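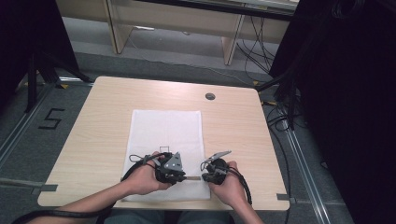
White cloth on a table at Savley

About the Savley Curling Club

Savley Curling Club is a member-owned club with four sheets of dedicated ice on the east side of town. We run leagues, lessons and two bonspiels each season, from early October to the end of March. Members range from sixth graders to people who have been throwing stones since before the building went up.

How we started

The club began in 2000, when Hajnalka Pintér put a card on the bulletin board at the public library asking if anyone wanted to curl. She had learned the game in college and was tired of driving two hours to play. The first season was held on rented hockey ice, late in the evening, with stones borrowed from another club. Hockey ice is rough on curlers. The surface is rarely level, and a good draw depends as much on where the skaters had been turning as on the person throwing.

We stayed on hockey ice for six seasons. In that time the club grew from two teams to a full league with a waiting list. The members then voted to lease the old Stirent warehouse and put in dedicated ice. The floor was poured over one summer, and the first league game in the new building was played that fall. We bought the building outright later on and still use the original loading dock as the members' entrance.

Our ice and building

All four sheets are regulation length. Kagiso Joubert is our head ice maker and looks after scraping, pebbling and the stones. The ice is pebbled before every draw. If you have a question about ice conditions, please ask Kagiso before your game and not during it.

The viewing room upstairs seats 40 and has a kitchen, a bar and a wall of old team photos. There is an elevator to the right of the main entrance. Locker rooms are on the ground floor. Lockers are rented by the season and usually run out by the second week, so put your name down when you register.

Leagues

Open League is for teams of four at any level. You can sign up as a team or as a single player and we will place you.

Doubles League is for mixed doubles teams. Games are eight ends and most finish in under two hours.

Daytime League is a drop-in league. Teams are drawn from whoever shows up, and stick delivery is common.

Juniors is for ages 11 to 18. Sadia Magsi has coached the juniors for nine seasons and has taken three teams to the state playdowns. Shoes, brooms and sliders are provided.

The club currently has 36 league teams across all leagues.

Learn to curl

Our introductory class is two hours long and covers delivery, sweeping and basic rules, followed by a short game. Wear loose pants and clean sneakers. Jeans are hard to slide in. The ice shed is kept cold, so bring a layer you can move in and a pair of thin gloves.

People who finish the class can join the five-week beginner program at a reduced rate. Beginners play against each other for the first three weeks and are mixed with regular members after that.

Bonspiels

The Rüegg Cup is our main event. It is open to teams from any club and fills up every year. The format guarantees each team three games. It is named for the trophy, a silver bowl with the maker's name stamped on the bottom, which one of our first members found at an estate sale.

The Hokum is held at the end of the season and is for fun. Skips must throw lead stones, and the rules change each year. Costumes are encouraged but shoes must be clean.

Who runs the club

The club is run by a board elected by the members at the annual meeting in May. Tamer Chidiac is president and Najwa Obeidat handles membership and registration. Board meetings are open to all members and minutes are posted by the coat racks.

Membership

Full membership includes one league, practice ice and voting rights. Social membership covers the viewing room and club events. Junior and college rates are available. Fees can be paid in two parts, the first at registration and the second before the winter break.

Registration for returning members opens first, followed by new members two weeks later. Forms are available at the front desk.

Page last updated 12 July 2022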